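4. Montar o simulador de renda e gastos do bairro

Agora vem a parte boa! Com o Ornik instalado e a base de domicílios carregada (capítulo anterior), já dá para ver o dinheiro circular em Pokutcombe: quem recebe, quem gasta, onde ele para. Reserve uma tarde tranquila para a primeira montagem, porque dá vontade de mexer em tudo.

Antes de começar, tenha à mão:
- o arquivo de domicílios, já validado
- a tabela de preços de maio
- a senha de edição (Britta Lenz libera o acesso)

4.1 Criar o cenário de referência

1. Abra o menu Cenários e clique em Novo.
2. Dê um nome curto, sem acentos. "base_maio" funciona muito bem.
3. Em Origem, selecione o arquivo de domicílios. O painel deve mostrar 3.712 registros. Se aparecer outro total, volte à validação.
4. Marque a caixa Incluir trabalho informal. Sem ela, boa parte da renda do comércio de rua some do modelo, e os resultados ficam tristes e errados.
5. Clique em Gravar e espere a barra verde chegar ao fim.

Nota: o cenário de referência fica bloqueado depois de gravado. Para testar ideias, faça cópias à vontade!

4.2 Definir os fluxos

1. Duplique o cenário de referência.
2. Na aba Entradas, informe salários, aposentadorias e transferências públicas.
3. Na aba Saídas, informe aluguel, alimentação, transporte e dívidas. O módulo Cimance preenche os juros sozinho, uma beleza.
4. Em Periodicidade, escolha Mensal para todas as linhas. O modelo aceita misturar prazos, mas os gráficos ficam difíceis de ler.
5. Clique em Conferir saldo.

Cuidado: não lance a mesma transferência em Entradas e em Ajustes. O programa soma as duas sem avisar, e a economia local parece crescer de um jeito espetacular que não existe.

4.3 Simular uma queda de renda

1. Na cópia do cenário, abra Choques.
2. Selecione o grupo atingido. No nosso teste, o filtro de comércio e serviços devolveu 1.327 domicílios.
3. Escolha a duração: 2 ou 3 meses bastam para a primeira rodada.
4. Rode a simulação e compare com o cenário de referência.
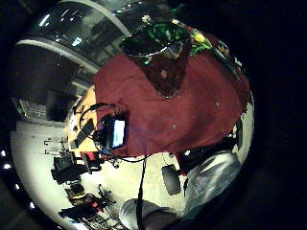 As cores das curvas são definidas em Aparência e valem para todos os gráficos do cenário, inclusive os exportados. Vale caprichar, porque a comparação entre consumo e poupança fica muito mais clara com tons bem distantes! Para as saídas eu uso um grená profundo, parecido com o do tecido na foto, e para as entradas um verde vivo. O amarelo guarde para um detalhe pequeno, como o ponto em que a reserva das famílias acaba.

4.4 Exportar

1. Clique em Relatório e escolha o modelo Rieger.
2. Preencha o campo Responsável. Relatórios sem responsável não entram no arquivo comum.
3. Envie uma cópia a Malte Brinkmann para a revisão dos preços.

Nota: se o botão Relatório estiver cinza, falta gravar a última simulação. Grave e tente de novo.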